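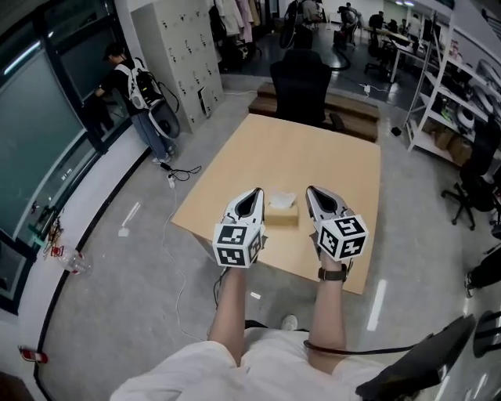
Sunday, late

Third night on the Undurent pillow and I still can't say I've slept better. Xuelian Su swears by hers. She also swore by the magnesium spray, and before that the weighted blanket, which is now on her dog's bed, so I take it all with a pinch of salt.

The leaflet says "most sleepers notice a change within a week". What change? My neck is stiffer, and I suppose that counts. It cost more than I'd spend on a coat and it smells of new car.

The Buno app gave me 3400 points for last night. Out of what, it won't say. On Friday I got 2973 and felt perfectly all right, went to the shops, cooked a proper tea. Today with my fine high score I put the milk in the cupboard and lost an argument with Leobardo over the gas bill, which I was right about. He thinks I should pay for the full version so I can see my "deep phases". I asked how a phone lying on a mattress can tell deep from shallow and he said it listens. Listens to what? The boiler, mostly, in this house.

Awake from 2 until after 3 again. Tried the breathing thing, in for a bit, hold, out for longer. Got bored and started planning what to do with the back bedroom at Mamwood if Mum ever lets us clear it. Then got up and ate toast, which every article says not to do, and went off straight afterwards.

No coffee after lunch tomorrow. I'll give the pillow until the end of the month and then it goes back, if I can find the box. Must ring the dentist.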